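Members' Forum > Workplace Matters > Changes to the staff break rota at Guvberg

**fenwold_rep**
Mon 13 August

Members will be aware that the management of the Guvberg site has issued a notice replacing the present break arrangements. The notice applies to all 136 employees on the day and evening shifts. The branch would be grateful for considered views before it replies. The main points are set out below.

1. Staggered meal breaks

The single midday break is to be withdrawn. Each section will be given its own start time, and the canteen will open for longer. The length of the meal break, 60 minutes, is unchanged. The notice does not say who settles the matter when two sections are down for the same sitting. 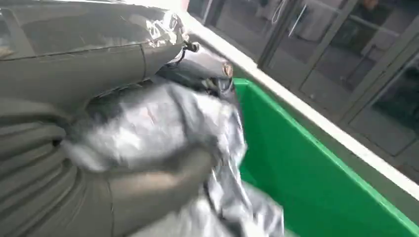 2. Tea breaks

The morning and afternoon tea breaks are to be taken at the place of work. The branch regards this as the most serious of the changes. The present agreement provides for a break away from the work area, and that wording has not been withdrawn.

3. Trial period

The new rota would run until the end of December and would then be reviewed. No method of review is given.

**plainledger**

I thank the branch for the summary. I must disagree on the first point. The canteen at Guvberg seats far fewer people than it is asked to serve, and a good part of the present break is spent standing in the queue. Staggered sittings were brought in at Idon two years ago and I have heard no complaint from my own section.

**marsh_lane_815**

The previous member speaks for one section at Idon. In mine, the late sitting was left with whatever remained on the counter, and colleagues who travel in together could no longer eat together. These matters may appear small to management — they do not appear small at half past two in the afternoon.

**plainledger**

That is a fault in the catering contract and should be raised as such. It does not follow that the rota is wrong.

**fenwold_rep**

Both points will be recorded. May I ask members to address item 2, on which the branch is required to reply in writing?

**quietshift**

A tea break taken at one's post is a pause in work and should be described as one. I would ask the branch to insist on the existing wording and to decline any trial of item 2. I have no objection to a trial of item 1, provided that the late sitting is rotated between sections.

**marsh_lane_815**

I could accept rotation if it were written into the notice.

**fenwold_rep**

Thank you. A draft reply will be placed on the board for comment.

Comments (2)

tollgate: Will the same notice be issued at Soler? We have been told nothing.

h_orchard: The rest room at Guvberg still has no working kettle. Kindly add this to the reply.

Related topics
Canteen prices at Idon
Holiday carry-over and the December closure
Parking permits at Soler
Clilura pension scheme: questions from members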